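Ticket: Success rate on Hiltell sim eval does not hold up under re-scoring
Project: Cornovico (wrist-view manipulation, simulated)
Component: eval / success checker
Status: Open, reopened 12/19/25
Priority: High
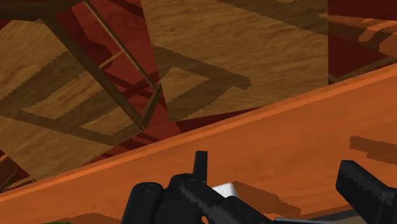 Reopening this. The last comment on the previous ticket said the gap was "within seed noise" and closed it. I don't think it is, and I don't think anyone reran the seeds before writing that. What follows is what I tried, in order, including the parts that went nowhere.

Summary of the claim being questioned

The April report says the policy trained with randomized backgrounds and lighting beats the plain baseline by a wide margin on the Hiltell task set, and that the gain comes from the randomization. The number was produced by our own success checker, on our own renders, with our own choice of when an episode ends. All three deserve a look before this goes into the Arside write-up.

Environment

Cornovico sim, eval branch, no local changes
Wrist camera only, no overhead view
3,700 stored episodes from the original run, split between both policies
Physics state logged every step, so episodes can be re-scored without running them again

Step 1. Re-score from logs, checker unchanged

Wanted to be sure I could get the reported number at all. I can. The script is deterministic and the table matches the report to the last digit. Good, but it only shows that the script agrees with itself.

Step 2. Look at what the checker calls success

The checker passes an episode if the target object's center is inside the goal volume at any single step. It doesn't ask whether the object stays there, and it doesn't ask whether the gripper had anything to do with it. An object that gets knocked through the goal on its way to the floor is a pass. I found several like that in the first batch I opened, all from the randomized policy.

Changed the rule so the object has to stay in the goal for 15 consecutive steps. Both policies drop. The randomized one drops a lot more. The gap is still there, but it is much smaller than what we reported.

Step 3. Camera pose

This was my favorite theory for a whole morning. In a wrist view the gripper fills the bottom of the picture and everything past it can end up at a steep angle, so a small error in the camera mount moves the background a lot. I suspected the two policies had been evaluated with slightly different mounts.

They weren't. Config hashes match, and the extrinsics written into the episode headers are identical. Leaving the result here so the next person doesn't repeat it.

Step 4. Shadows

The report says the randomized policy "learned to ignore shadows." I could not find any test behind that sentence. Shadows in these renders can be big and dark, thick outlines lying right across pale wood panels, and it's easy to believe a policy would trip over them. Believing it isn't a measurement.

So I ran one. Same start states, same seeds, shadow pass on and then off, nothing else touched. 32 start states per policy, which is small, and I'm not going to pretend otherwise.

Baseline: slightly better with shadows off.
Randomized: slightly worse with shadows off.

The second line bothers me. A policy that ignores shadows should not care whether they are there. One reading is that it uses them as a depth cue near contact. Another is that 32 start states is too few and I'm looking at nothing. I lean toward the second but can't rule out the first, and neither one supports the sentence in the report.

Step 5. Seeds

The report used 5 training seeds for the randomized policy. For the baseline I can only find checkpoints for one. If the others exist they are not on the Qin storage where the run card says they should be. I checked the archive folder too, and the old path from before the rename.

If it really was one seed, the comparison in the headline table is a mean against a single draw, and the error bar on the baseline row has to come from somewhere else. My guess is that it's the spread over episodes. The caption just says "error bars" and leaves it there.

Step 6. Episode length

Minor, but it adds up. The randomized policy's config has a longer timeout. Cutting both to the shorter one, on top of the hold rule from step 2, removes around half of the gap that was left. Nothing in the commit message explains the difference. It looks like a leftover from debugging.

Where this leaves us

I am not saying randomization doesn't help. After all of the above the randomized policy still comes out ahead on most of the tasks, and it never comes out clearly behind. I am saying the size of the effect in the report is mostly checker and timeout, and the explanation attached to it was never tested.

I also don't want this closed again on the grounds that the rollouts "look right." I've watched plenty of them. From the wrist view a near miss and a clean grasp can look the same for a good stretch – the housing hides a lot – and you only find out from the state log.

Requested before the write-up goes out

1. Make the hold rule the default in the checker. Patch attached, two lines plus a test.
2. Same timeout for both policies. Pick one, I don't care which.
3. Find the missing baseline checkpoints or retrain to match the seed count.
4. Remove the shadow sentence, or run the on/off test with enough start states to mean something.
5. State in the caption what the error bars are.

Workaround for anyone who needs numbers now: use the re-score script with --hold 15 and --timeout min. Don't quote the April table.

Update, same day

Was asked whether the hold rule unfairly punishes tasks where the goal is a pass-through. Fair question. There are two of those in the set. I excluded them and re-scored, and the picture doesn't change. Output is attached next to the patch.

Also asked whether I could "just add a footnote." No. If the headline number moves this much when the scoring rule moves, readers need the new number.

Leaving the ticket open and assigned to the eval queue. Item 3 is blocking, the rest can be done in any order.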